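Moved the last of the paper files out of the Kemeys office today, 9 July 2026. A few notes on how it went, for anyone else running a small records room.

---

We started with nearly 3000 folders. Most were supplier contracts, and a lot of them were duplicates. The old rule was that every department kept its own copy.

---

The first job was the retention schedule. Ours was written before the Fasden merger and still listed forms that stopped existing years ago. We rewrote it before touching a single box.

---

After the rewrite, 800 folders could be shredded right away. Legal signed off on the list by category. Going folder by folder would have taken all summer.

---

Another 700 went to offsite storage at Orach. They charge by the box and not by the folder, so pack the boxes full. Half-empty boxes are how the bill grows.

---

Label both short ends of every box. The storage people shelve them whichever way they fit, and a label facing the wall is no use.

---

Scanning took longest. Staples, sticky notes, receipts taped to letter paper. Prep was more hours than the scanning itself - plan your staffing around that.

---

We index on 3 fields: supplier, contract year, end date. The old database had a dozen and most were blank. Fewer fields, filled in every time, has been easier to search.

---

Griltach is what we use for the index. It's fine. Export is slow and the date filter resets when you go back a page. Search works.

---

Things still open: the personnel files, which are on a separate schedule, and a cabinet of building plans too big for our scanner. Those are going out for a quote in September.

---

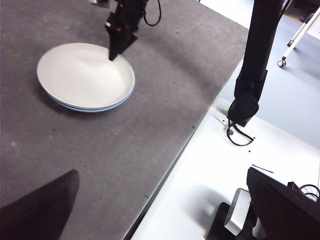 Do you keep the paper after it's scanned?

For 90 days, then it gets shredded, unless it has an original signature that legal wants kept. Those go to Orach with everything else.

---

Next up is email. The retention schedule covers it now - the old one didn't mention it at all. I'll post again once we've picked the folders to start with.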